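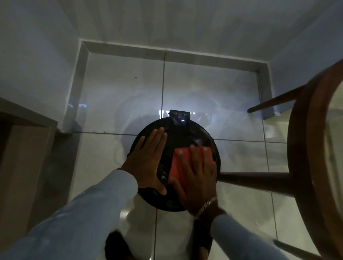 Figure 4. Wiping the lid of a robot vacuum cleaner where it stands on the floor. Left hand flat on the lid, cloth under the right.

4.2 Cleaning the cleaning appliances

The diaries contain 741 entries in all. Of these, 185 concern the upkeep of something that is itself used for cleaning: vacuum cleaners of every kind, mop buckets, washing machines, dishwashers, brushes and cloths. We had not planned a separate category for this work. It was added in April, after the first round of coding, when it became clear that the entries did not fit well under either "floors" or "kitchen".

Most of the 185 entries describe the inside of a machine or the parts that come off it. Filters, dust boxes, door seals and detergent drawers are mentioned again and again, usually with a complaint. The outside is mentioned less often and in fewer words. "Gave the hoover a wipe" is typical, and in several diaries the outside appears only as the end of another job, in the same line as the shelf or the skirting that was done before it.

The home visits add to this. Wiping a casing is a short task, but it has its own way of being done, and that depends a good deal on where the appliance stands. A kettle or a toaster is on a worktop at a comfortable height and can be turned with one hand. A robot vacuum cleaner is low and wide, and the person has to come down to it. In Figure 4 the lid is wiped on the floor tiles, in a narrow corner between the walls, with both arms reaching down to it. One hand holds the cloth and the other is pressed on the lid. We coded this as "two-handed, in place", to keep it apart from cases where the appliance was lifted on to a table or taken to the sink.

The free hand deserves some attention. In the diaries it is never mentioned, which is not surprising, as people write down what they clean and seldom how they hold it. During the visits we noted it each time. It may lie flat, grip an edge or press from the side, and the cloth is sometimes passed from one hand to the other so that both halves of a wide surface can be reached.

Gloss also matters. Participants in the Udton group who owned dark, shiny appliances wrote about dust and finger marks more often than those with pale or matt ones, and they gave marks, not dirt, as the cause for wiping. One wrote that her machine "picks up everything off the floor and then shows it on top". The Sundach group used the word "smears" for the same thing. We return to this in 4.4, where we compare cloth types.
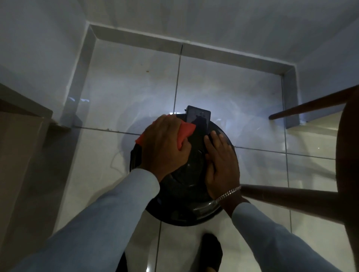
Lotte Van den Broek

The position of the cloth is hard to record with the coding sheet alone. The sheet, which we took over from the Rosenthal pilot, has boxes for "flat", "folded" and "bunched", and a cloth can be all three in the space of one wipe. With the cloth bunched under the palm, a corner may hang over the rim of the appliance while another part lies folded against whatever is next to it – in this case the base of a phone standing at the rim. I have coded such instances by what is under the palm and left the rest for the notes column.

Small belongings are a related matter. Phones, keys, remote controls and post turn up on or beside surfaces that are being wiped, and the wiping goes round them or stops short of them. The coding sheet had no box for this either. For the Ukmont visits we added one, "object within reach of cloth", and asked the observers to name the object. The entries from that group are reported separately in Table 6 and should not be compared directly with the earlier two.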